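Ticket: Two-arm cell, bottle task, request to clear safety hold
Site: Preststead
Queue: Habte cell support
Status: Closed, with follow-up
Priority: Normal

Reported problem
The cell stops with a "shared zone" hold when the second arm comes in over the bottle. Operator clears the hold and restarts, and the run goes on. Happened 8 times during the morning shift. Operator asks if the shared zone check can be turned off for this task.

Reply, 10:40
No. The shared zone check stays on for any task where both arms work on the same part. It's in the Nistosex cell rules, section 2, and it applies to slow runs and test runs too. Please stop clearing the hold from the panel. After a second hold in one shift the cell is supposed to be left stopped and a ticket opened. Send the log and the approach settings.

Update, 11:25
Log received. Every hold comes at the same step, when the upper gripper closes in on the part while the lower one still has it. Approach height in the recipe is 50 mm. The zone file on the controller was written for a shorter container, so the upper arm enters the zone before the lower arm reports that it is holding. 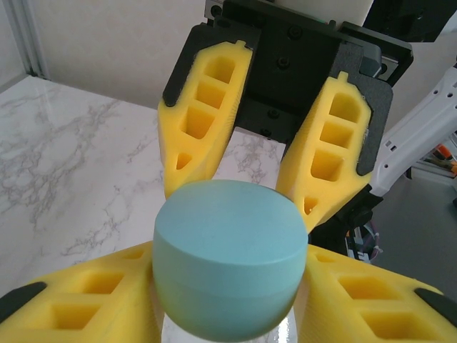 The handoff order in the rules is: lower arm grips, lower arm reports hold, upper arm enters, upper arm grips, and only then may the lower arm release. The recipe was sending the enter command on a timer. That has to be a signal. Timers are not allowed for any step where one arm waits on the other.

Changes made
Replaced the timer with the hold signal from the lower gripper.
Loaded the Ziredon zone file for tall containers, revision 13.
Cut the approach speed inside the shared zone to the handoff limit.
Left the zone check on.

Test, 14:10
Ran the task with the door closed and an operator at the stop button. No holds. Cycle is roughly two seconds longer than before, and the site has accepted that.

Follow-up
Panel permission for clearing shared zone holds has been moved to the supervisor login. Recipe change is logged under the cell name. Site still needs to check the finger pads on both grippers before the next shift and write the result on the cell sheet. If the container changes again, open a ticket before the first run so the zone file can be matched to it.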